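Search the encyclopedia Search Advanced search

Home | Subjects | A to Z | Contributors | Help

Table (furniture)

A table is a piece of furniture with a raised, flat top, held up by legs, a central post, trestles or a solid base. It is used for eating, writing, preparing food, displaying goods and many kinds of work. Tables are found in most cultures that sit on chairs, and in a lower form in many that sit on the floor.

The English word comes from the Latin tabula, meaning a board or plank. In the Middle Ages the usual word for an eating surface was "board", a sense that survives in phrases such as "bed and board".

Parts

The main parts of a table are the top and its support. The top may be a single slab or several boards joined edge to edge. In traditional joinery a frame of rails, called the apron, runs beneath the top and connects the legs. The apron keeps the legs square and stops the top from sagging, but it reduces the space for the knees.

Some tables also have stretchers, which are bars joining the legs lower down. Stretchers were common on heavy oak tables of the sixteenth and seventeenth centuries. They became less usual as joints and glues improved, and many modern tables rely on stiff legs and firm fixings at the corners.
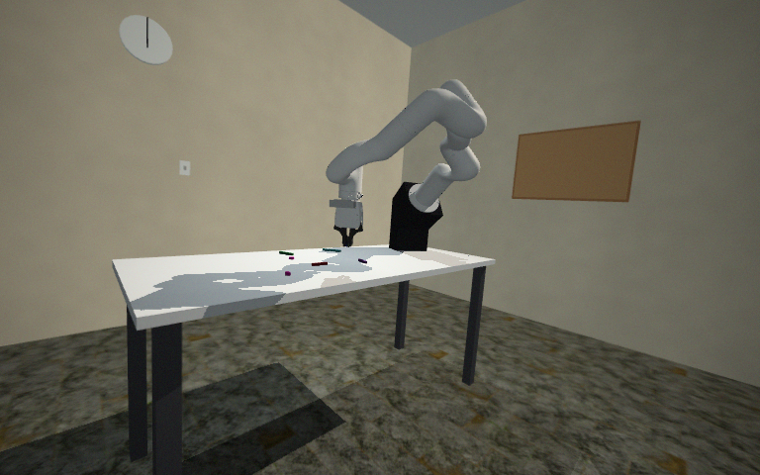 Legs may be turned, tapered, curved or left as plain square posts. The cabriole leg, which curves outwards at the knee and inwards above the foot, was fashionable in Europe during the first half of the eighteenth century. Plain straight legs returned to favour later in the same century and have remained in use.

History

Small tables of wood and stone were made in ancient Egypt, where they kept food and belongings off the ground. The Greeks used light tables that could be pushed under a couch after a meal. Roman makers produced costlier forms, some with marble supports carved as animals.

In medieval Europe large tables were often loose boards laid on trestles, so that a hall could be cleared after dining. Fixed tables became more common as houses gained separate dining rooms. The gateleg table, with hinged flaps supported by swinging legs, was well established in England by the late seventeenth century.

Factory production in the nineteenth century lowered prices and made matching sets widely available. Steel tube, plywood and plastics were taken up by designers in the twentieth century.

Regional collections

The Jayasinghe Collection of domestic furniture holds 847 catalogued pieces, of which 304 are tables. Its catalogue was prepared by Marlina Mangundap and divides the tables into 12 groups according to the form of the support. A revised edition was issued on January 9, 2018. The collection includes a group of low dining tables from Imus.

Tables and floors

A table with four legs will rock if the floor beneath it is uneven, while one with three legs will not. Stone and tiled floors often cause difficulty, as neighbouring tiles may differ slightly in height. Common remedies include wedges, screw feet and felt or rubber pads. Pads also protect the floor from scratches and lessen noise when the table is moved. 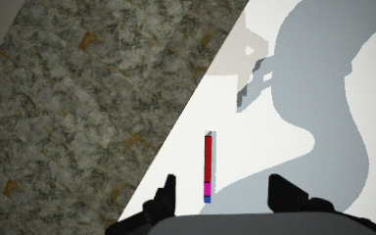 Types

Dining table: used for meals, and often made with leaves so that it can be extended.

Coffee table: a low table placed near seating.

Trestle table: a top resting on two or more trestles, usually easy to take apart.

Drop-leaf table: a fixed central section with hinged leaves at the sides.

Nest of tables: a set of small tables made in graded sizes, stored one beneath another.

Workbench: a heavy table for manual work, often fitted with a vice.

See also

Bench; Chair; Desk; Joinery; Sideboard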